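# The Rule Comes Before the Robot

At Plasard, the rules for clearing a table take up one sheet of paper, printed on both sides. Tanko Ibrahim wrote the first version in August, after two operators gave him different answers to the same question: when is a tray finished?

One said it was finished when the dishes were off it. The other said the food and trash had to be sorted too. Both had been recording that way for weeks, and 109 recordings had to be thrown out.

"The arm did fine," Ibrahim says. "We hadn't agreed on the job."

The sheet now has 18 rules. Most are short. Food comes off a dish before the dish is moved. Paper and wrappers are trash, even when they look clean. A cup that has tipped over is left as it fell, and the operator works from there. If something drops off the table, the recording stops and is marked as stopped – it doesn't get trimmed to look like a success.

Mi-kyung Hong, who reviews the recordings, pushed for that last one. She had worked on packing lines at Gestex and was used to seeing failed cycles logged with the good ones. She also asked for a rule on blur. Fast wrist moves smear the picture, and operators used to delete those stretches. Now they keep them, and she tags them.

Setup has its own section. Trays may be placed at any angle, and items are not to be lined up neatly. Toy food is allowed, but it has to be listed as what it stands for.

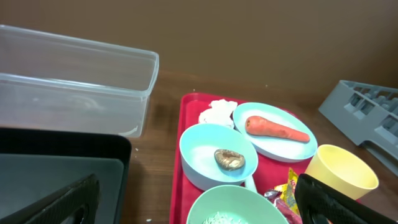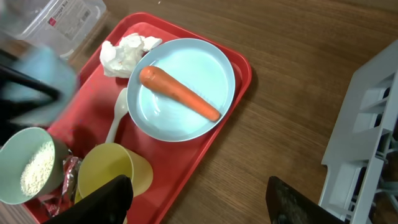

*A red tray, with a carrot across one of the dishes.*
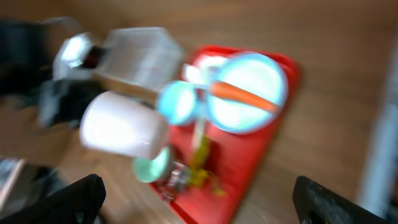

Changes to the sheet are made on Thursday and at no other time. Anyone can propose one, but it needs a recording attached that shows the problem. Vija Paju has had two accepted, both on how close a gripper may come to a cup's rim before the operator must back off and try again.

The team plans to reach 3000 recordings under the current version before it opens the sheet to larger changes. Ibrahim would like it shorter by then. Hong wants to add a rule on spoons.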